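チケット番号 1,180
件名:積み木セットの番号が部品表と合わない件、および黄色い積み木のがたつき
状態:対応中
受付日:1月15日(月)
製品:Purier 積み木セット(88個入り)
購入店:Katex

お世話になっております。先月購入しました積み木セットについて、二つ質問があります。一つ目は、木の端に印刷されている番号のことです。二つ目は、黄色い四角の積み木を重ねたときに少しがたつくことです。私の日本語に分かりにくいところがありましたら、遠慮なく聞き返してください。

床は灰色の大理石模様の平らな面で、同じ場所に置いたボトルや人形は揺れませんでした。ですから、床の傾きが原因ではないと考えております。積み木は真ん中に小さく重ねました。下にピンク、上に黄色と青緑という順番です。
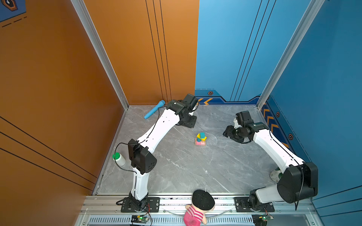 Adeyemi
Kedumgate 教室 教材担当

部品表では、色のついた積み木には番号がなく、色のない木の積み木だけに番号があると書いてあります。ところが、教室で箱から全部出して表と比べましたら、表にない番号の木がありました。個数は88個で、不足はありません。別のセットの木が入ってしまったのか、それとも表のほうが古いのか、私には判断ができません。

作業の記録(Adeyemi)

1. 箱の中の木くずを柔らかい布で取りました。積み木の表面も乾いた布で拭きました。変化はありません。

2. 黄色い積み木を単独で床に置きました。指で四つの角を順番に押しましたが、がたつきは感じませんでした。

3. 色のない木を土台にして、その上にピンクの直方体を二つ並べ、さらに黄色、その上に屋根の形をした青緑の三角柱を置きました。この組み方は、説明書の「小さい家」のページを参考にしたものです。黄色を押しますと、角の一つが少し沈みます。
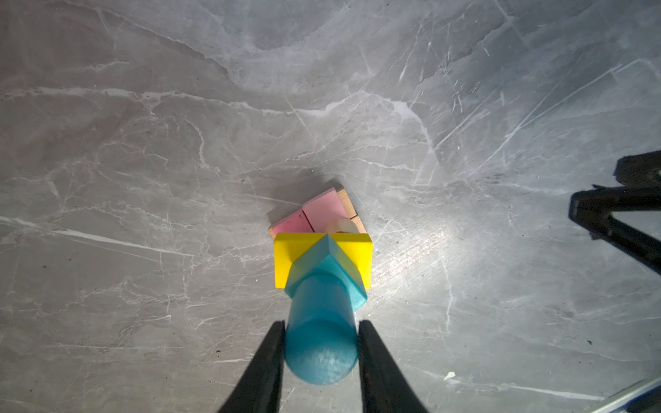 図2 黄色い積み木の上に青緑の三角柱をのせたところ

4. ピンクの二つを入れ替えて、もう一度同じように重ねました。今度は沈む角が反対側になりました。ですから、黄色よりもピンクの高さに差があるのではないかと思います。定規で測りましたが、目盛りが細かくないため、差の数字は書けません。

5. 青緑の三角柱を外して10分待ちました。がたつきは同じでした。

サポートからの返信

ご連絡をいただき、ありがとうございます。手順4の結果から、ピンクの直方体二つのうち、片方の厚みに差がある可能性がございます。お手数ですが、二つを平らな面に並べて、上から定規を渡してみてください。隙間が見えるようでしたら、交換品をお送りいたします。

番号につきましては、木の端に印刷された数字を二つか三つ、お知らせいただけますでしょうか。色のない木を横向きに並べ、右の端をそろえていただくと、読みやすいかと存じます。

追加の報告(Adeyemi)

お返事をありがとうございました。定規の方法を試しました。左に置いたピンクのほうだけ、定規との間に紙が一枚入りました。右のほうには入りませんでした。左右を入れ替えても、紙が入るのは同じ積み木です。

番号については、木の直方体を二つぴったり付けて並べました。上のほうが72、下のほうが45です。数字は小さくて、横向きに印刷されています。72は部品表にありますが、45はありません。二つの木の大きさはほとんど同じに見えますので、使うときに困ることはないと思います。しかし、教室では片付けのときに子どもが番号を表で探しますので、表と合っていたほうが助かります。

下の木の上面に、小さい黒っぽい点がいくつかあります。節でしたら、このまま使います。汚れの場合の落とし方がありましたら、併せて教えてください。水で拭いてもよいかどうか、説明書では見つけられませんでした。

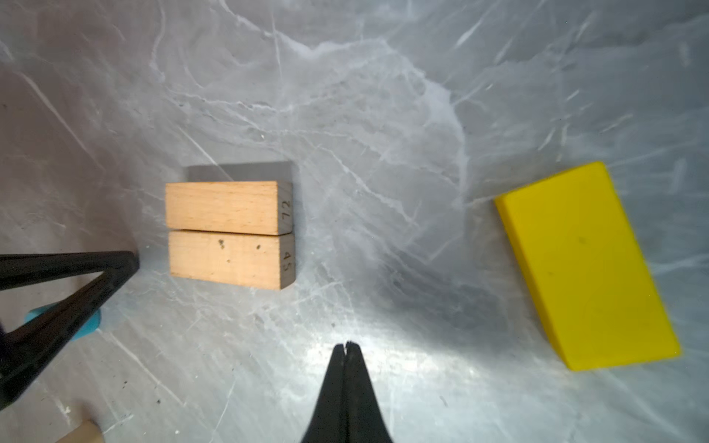
未解決の項目

・ピンクの直方体一つの交換。送り先は Kedumgate 教室の受付でお願いいたします。古いほうの返送が必要かどうかも、お知らせください。
・45番の木が載っている部品表。6月版という表があると店で聞きましたが、手元の箱には入っていませんでした。PDFでいただければ、こちらで印刷します。
・木の上面の点について、水拭きの可否。
・灰色の直方体にも番号があるのかどうか。部品表の灰色の行だけ印刷が薄く、読めません。

次の授業では、ピンクの二つを使わずに組む予定です。交換品が届きましたら、手順3をもう一度行い、結果をこのチケットに書きます。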